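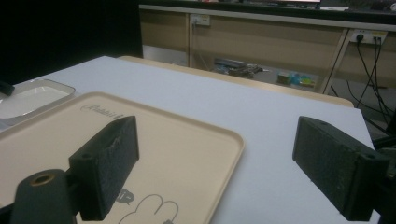

Fingers open over the beige tray, white tray behind it. View from the gripper camera.

Jotesari FAQ
Perception and labeling tools for hand-held gripper recordings. Last touched in May, some answers older than that.

What does Jotesari do?
Takes a recording from a hand-held gripper, works out where the gripper was, how wide the fingers were, and cuts it into episodes. Output is a folder per episode. Training is a separate thing, see Hosa.

What do I need to run it?
Linux, Python, a GPU for the segmentation step. Everything else runs on CPU, slowly. Mac works for the viewer only.

How does it get the finger width?
Tracks both fingertips in the image and looks the distance up in your calibration table. No encoder needed. If you have an encoder, set width_source to encoder and skip the tracker.

My width jumps around when the fingers are wide open.
Usually the crop. When open, the fingers sit far out toward the sides and the default crop shaves them. Set crop_margin to 50 and rerun. Still jumpy? Redo calibration, full open to full closed, slow, 7 stops. Don't rush the last two.

Fingers are dark gray and so is half my background. Problem?
Can be. The tracker uses texture as well as color, so rough speckled fingers do better then smooth ones. Dark wall right behind a dark finger is the worst case. Turn on finger_prior, it limits the search to where a finger could physically be.

Can I mask the fingers out before training?
Yes. mask_fingers: true. The mask covers fingers and mount. Dilated a bit by default, turn that down if it eats your object.

It lost tracking on a plain white table.
Nothing on a bare table for the pose tracker to hold on to. Tilt the gripper so some of the background stays in view. Cabinets, sockets, cables, clutter on the floor, all good features. Things that move are not.

Do I need markers?
No. They help with scale. Without them scale comes from the IMU, so keep the first few seconds lively. Move it side to side, up and down, then start the task.

Trays get segmented as part of the table. Why?
Pale tray on pale table, weak edge. Two fixes:
Lower edge_threshold a notch at a time.
Or click the tray once in the first frame and let it propagate. Works better for shallow trays, takes ten seconds.

The printed picture on my tray shows up as its own object.
Known issue. Thin line drawings and lettering get proposed as small objects. Set flat_merge: true and anything with no height over its parent gets folded in. Needs depth, so not availble on mono recordings yet.

A finger covers most of the tray. Is the mask still right?
The visible mask is. We don't guess the hidden part unless you ask for it (amodal: true), and then treat the result as a guess. Fine for planning a rough approach, not for measuring anything.

How are episodes split?
By gripper width and speed. Long pause with the fingers open ends an episode. If your people rest with the gripper closed, flip rest_state in the config or you'll get one giant episode.

Which camera models?
Pinhole and fisheye. Fisheye needs its own calibration file, don't reuse the pinhole one, it will load without complaining and give you nonsense poses.

How big is the sample set?
1,690 episodes, trays and small objects on tables. Download link is on the Hosa page, same login.

What are Hosa, Baran and Hisis then?
Hosa: policy training. Reads our episode folders directly.
Baran: motion planner. Takes the policy output, checks for collisions, sends to the arm.
Hisis: the company. All three tools are ours, the licenses differ, check each one.

Baran refuses my trajectory, says "start pose unreachable".
Poses come out in the recording frame, your arm lives in its own. Run the align step. Check the gripper offset too, from the camera to the fingertips. People put it in cm. It wants meters.

Export hangs at the last episode.
Fixed in version 17. Before that, kill it and run export --resume, nothing is lost.

Can I run it live?
Width and pose yes, segmentation no. Not planned for now.

Where do I report a bug?
Tracker on the project page. Attach the config and the log, and one short episode if you can share it. Please don't paste the whole log into the title feild.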